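The Bunch at the End of Summer

By the time the red grapes come down the hill at Mesport, everyone in the packing shed has purple fingertips and strong opinions. I went up for a day in the middle of the season and stayed for three, mostly because they kept handing me fruit.

Mesport is small as vineyards go, 864 vines on a north-facing slope, all of them table grapes. People turn up expecting a cellar door and a cheese board, and what they get is a trestle table, a set of scales and a woman in a sunhat asking whether they'd like seedless or the good ones. (She means the seeded ones. She isn't subtle about it, and after a handful I was on her side!)

What I loved most was how much handling goes into getting a bunch to your kitchen looking as if it had never been handled. Pickers hold the stem, never the berries. The powdery bloom on the skin is the grape's own wax, and every thumbprint rubs a bit of it off. Trimming is done with short, round-nosed snips, one spoiled berry at a time, working from the shoulders of the bunch down to the tip. A good trimmer gets through 50 bunches before morning tea and can talk about the cricket the whole way.

Then there's the colour. I'd always thought of red grapes as one thing, but spend a morning with them and you start seeing burgundy, garnet, brick, and that blackish red that only shows up on the side that caught the afternoon sun.

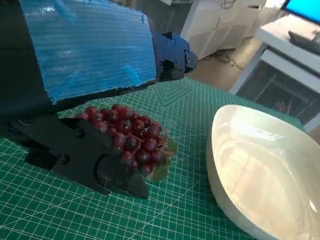 Should you wash grapes before they go in the fridge?

Leave them unwashed until you're ready to eat them, as any water caught between the berries helps mould along. Keep them on the stem in a bag or box with a few holes in it, at the back of the fridge where it's coldest, and rinse only what you need.

The neighbours at Kostent do things differently, drying nearly all of their crop on racks under a tin roof, and the smell in that shed is worth the drive by itself: caramel, hay, a bit of warm dust. Their raisins still have the little stems on and I ate an embarrassing number of them on the way home.

If you come back with more than you can eat fresh, roast a tray of them. Small clusters, stems on, olive oil, salt, a sprig of thyme, in a hot oven until they slump and the juice goes sticky. Spoon them over ricotta on toast, or have them beside sausages, which is how the Mesport crew do lunch.

The gate stall takes cash only and usually sells out by noon.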